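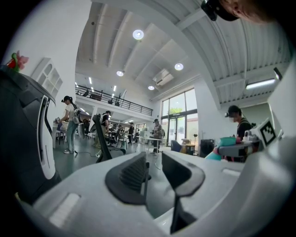 Moving a small upholstery business into a big metal-roofed unit - how do I deal with the echo?

Posted by prullthorpe_sews, July 30, 2023

Hello everyone, I've been reading this board for years and finally have something to ask! I re-cover dining chairs and window seats, and after a long stretch in my sister's garage I signed a lease in April on a unit here in Prullthorpe. It's lovely and bright and I can finally cut a full length of fabric without folding it over my own feet. But the noise! The ceiling is bare corrugated sheet, the walls are painted block, and the floor is sealed concrete. When my compressor kicks in I can't hear the person standing next to me, and phone calls are hopeless - my customers keep asking if I'm in a swimming pool.

I have $300 to spend for now and the landlord says nothing can be screwed into the roof. Walls are fine as long as I fill the holes when I leave. A salesman from Cudix tried to sell me foam tiles for the whole place, and the price made me sit down. Would rugs do it? Would curtains? I'd love to hear from anyone who has lived with a room like this.

Mohsin Tarar

Congratulations on the new place! I ran a picture framing shop in a unit very much like yours, so I know that swimming pool sound well. Please don't buy thin foam tiles yet. They take the fizz off the top of the sound and leave most of the boom where it was.

What helped me most was thick, soft stuff on two walls that meet in a corner. I built plain wooden frames 3 inches deep, filled them with mineral wool batts, and stapled old cotton sheets over the front (you'll do a far prettier job of that part than I did). Wear gloves and a mask when you cut the batts, and make sure the cloth is closed up properly at the back. Mine came to around $80 a pair, though lumber was cheaper then. Hang them at head height first and live with them for a week or two before you make more.

Then look at the compressor. Mine stood straight on the concrete and half the racket was coming up through the floor. I put it on a rubber mat and moved it behind a shelving unit full of mat board, and my wife noticed from the parking lot. Don't box it in tight, though - it needs air to stay cool.

Rugs are nice under your feet but they won't do a great deal by themselves. And keep your fabric rolls out in the open along the longest wall if you can. You already own the best sound absorber in the building, so you may as well let it work for you.

bangash_n

curtains. heavy ones. got mine from a theater that was closing, 58 bucks for the lot, hung them on a wire wall to wall. you can pull them around you when the phone rings

Avach

I'd second the curtains, with one caution: ask if they've been flame treated, and check with your insurer before you hang that much cloth near any heater. Leave a hand's width between the curtain and the wall and make it nice and full, with plenty of folds. Flat against the block it hardly did a thing for me.

Also, do your phone calls in your car until it's sorted. I did that for one whole winter and got quite fond of it.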